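## Shared laundry room: new times from November

Dear neighbors,

Thank you to the 39 households who returned the paper about the laundry room. We read all of them, also the long ones. Most people are satisfied with the booking list, but many find that the evening hours are too short for those who come home late from work.

Starting in November, the room will stay open until 22:30 on weekdays. On Sunday it closes at 20:00 like before, because the bedroom of the first-floor apartment is directly over it. One booking is still two hours. If you have not started 15 minutes after your time begins, the next person on the list may take it.

The price also changes a little. The electricity bill for the room was 1269 last quarter, and the coins did not cover it. A wash will cost 45 cents more. The dryer stays at the same price until spring.

Simin Shojaei keeps the booking list now. You can write your name on the sheet by the door, or leave her a note in the mailbox marked Lanine. Trinidad Urrutia has the spare key on the days when Simin is traveling.

Some small requests:

- Please clean the lint filter of the dryer after each use.
- Do not put rugs or shoes in the washers. The last repair by Kadrić was for this reason.
- Empty your pockets. We have a jar with screws, hair clips and one earring, and the owner is welcome to ask for it.
- Look in the drum before you leave. Dark clothes are easy to miss, and socks left behind go in the basket under the window.
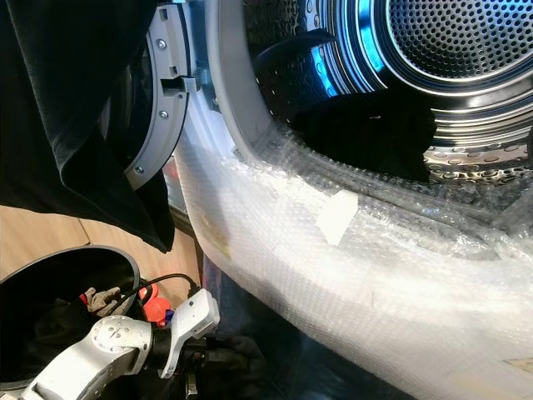 ## Bicycles in the back yard

The bicycle stand will be moved to the other side of the yard, next to the gate. Please take your bicycle inside or put your name on it before the work begins.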